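# In Favor of the Bare Table

My grandmother kept a bowl of wax fruit on her dining table for as long as I knew her, and under the bowl a doily, and under the doily a runner, and under the runner a padded cloth that hung halfway to the floor. I must have eaten 2,326 meals in that house (I'm guessing, but I was a hungry child) and I couldn't have told you what color the table was. When it came to me I took all of those layers off, one Sunday in September, and felt a bit like a burglar doing it.

I've been a believer in bare tables ever since, and I know it's an unfashionable thing to believe. Every catalog that drops through our door wants me to style the table. There should be a tray, apparently, and on the tray a candle and a little stack of books that no one is going to read at breakfast. Our neighbors on Laneck Road have a lovely arrangement of dried grasses in the middle of theirs, and I have spent many happy dinners leaning sideways to talk to whoever was behind it.

What I like about a clear table is how ready it is. You can put down the groceries, or roll out a pie crust, or spread the taxes from one end to the other and have a good sulk over them. If you have to move five things first, you very often don't start. I put off mending a coat for most of a winter because the bowl of keys and mail and dead batteries was in the way, and I'm fairly sure the coat would have taken me twenty minutes.

Then there's the grain. I will happily look at grain for as long as a cup of coffee lasts, following one of those long lines as it leans across the top until it gets mixed up with its neighbors. The arches are my favorite, the ones woodworkers call cathedrals, tucked one inside the other with the darker bands going around the paler middles. I don't much mind whether it's solid oak or a thin skin of something over something else. People can be awfully snobbish about veneer, and I've noticed the snobs keep theirs under a tablecloth just the same.

My husband's objection is that a bare table shows everything, and he's right, it does. Crumbs, rings, the jam. A pale one is the worst for coffee. But I'd sooner see the jam and wipe it up than find it in March under a placemat, and a quick going-over with a damp cloth after supper has become a part of the day I'd miss. The dog, Morris, waits underneath in case I'm careless.

So have your flowers on the sideboard, and the mail in a drawer if you've got one. Bring out the good cloth when company comes, by all means. The morning after, though, take it all off again and leave it that way until lunch, and see how the light lies across the middle of it.
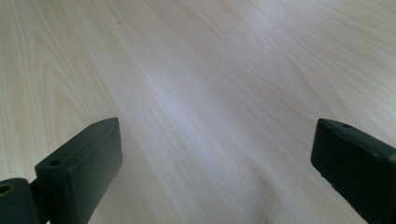
*Pale wood grain, with the light across the middle.*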